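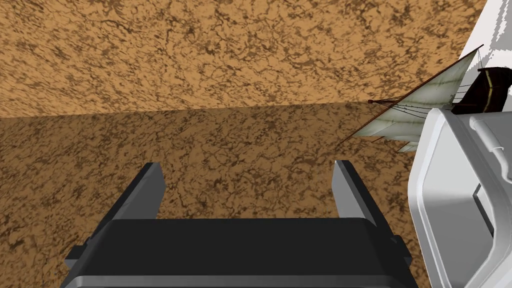
Inicio | Cuaderno | Compras | Inventario | Contacto

12/13/20

Presupuesto de pinzas, tercera vuelta. Plellar pide 733 euros por el juego de dedos paralelos y 72 más por un cable que, según el catálogo, viene incluido. Itatico sale más barato, plazo de entrega "a consultar". Consultado. Siguen consultando.

En simulación todo es gratis, hasta el velero. Antes de firmar quiero ver si con la apertura actual cogemos el casco sin tocar la jarcia. Si no, dedos más estrechos, y eso Lefèvre lo cobra aparte.

Pendiente:
- reservar 200 para repuestos
- pedir a Trerkelia oferta válida hasta mayo
- no volver a escribir "imprevistos: 20" en la hoja

Entradas recientes
Soportes de muñeca, precios
La factura del compresor
Licencias: qué renovamos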